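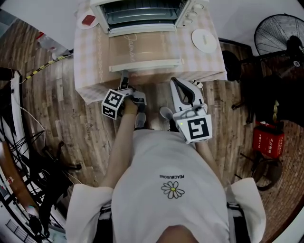
White toaster oven on the checkered cloth.

KEMDALE COURT TENANTS' ASSOCIATION
Minutes of the June meeting, ground floor laundry room, 7:00 p.m.

Present: Eduardo Azevedo (chair), Ms. Gundetti (minutes), Mr. Rocha, the Mundstead sisters, residents of 2B, 3A and 5C. Apologies from 4D, who could be heard practicing the trombone throughout.

1. Minutes of the last meeting
Approved, after "heated discussion" was changed to "discussion" at the request of both people who had been heated.

2. Electrical load in the kitchens
Mr. Azevedo reported on the electrician's visit. The building was wired in 1966 and most of the kitchens still run off one circuit. A toaster oven and a microwave on the same circuit will trip the breaker. A toaster oven, a microwave and a hair dryer will trip it and also bring Mr. Rocha into the hallway.

The elder Ms. Mundstead asked whether a slow cooker counted. The electrician had said it did, a little. She asked how little. Mr. Azevedo said he would find out, in the tone of a man who had hoped to be finished with the electrician.

The quote for a second kitchen circuit is $2343 per apartment. There was a silence, during which the trombone was appreciated. 3A pointed out that the landlord ought to pay. Agreed by all. 5C pointed out that the landlord had not yet paid for the front door. Also agreed by all.

Resolved: Mr. Azevedo to write to the landlord again, enclosing the quote and a copy of the last letter – the one about the door.
Resolved: until further notice, one heating appliance at a time per kitchen. 2B abstained and would not say why.

3. The breaker panel
The panel is in the basement behind the bicycles. Ms. Gundetti has relabeled it, the old labels having included "Carl" and "do not." Residents are asked to reset only their own breaker. Mr. Rocha asked that it be recorded that he has only ever reset his own breaker. So recorded.

4. Door code
The front door code is to be changed. The present one, 1619, has been in use so long that the pizza place has it printed on the ticket. Suggestions for a new code were invited and then, when people began calling them out loud with the window open, uninvited. Mr. Azevedo will choose one and put a note under each door.

5. Garden bed
The younger Ms. Mundstead has planted beans. Something has been eating the beans. The squirrel was blamed, though 3A felt the evidence was thin and that the rabbit had been getting off lightly. Chicken wire to be bought out of petty cash, up to $40. The tomatoes are reported to be sulking but alive.

6. Any other business
2B asked whether the dryer could be repaired. It has been making the noise again. Mr. Rocha demonstrated the noise. The meeting accepted his version as close enough, and Ms. Gundetti will call the service number.

5C has found one gray glove and one casserole lid. Both are on the shelf over the mailboxes.

Next meeting in July, same room, chairs not provided. Meeting closed at 8:25 p.m., when the lights went out. 2B went downstairs to see to it.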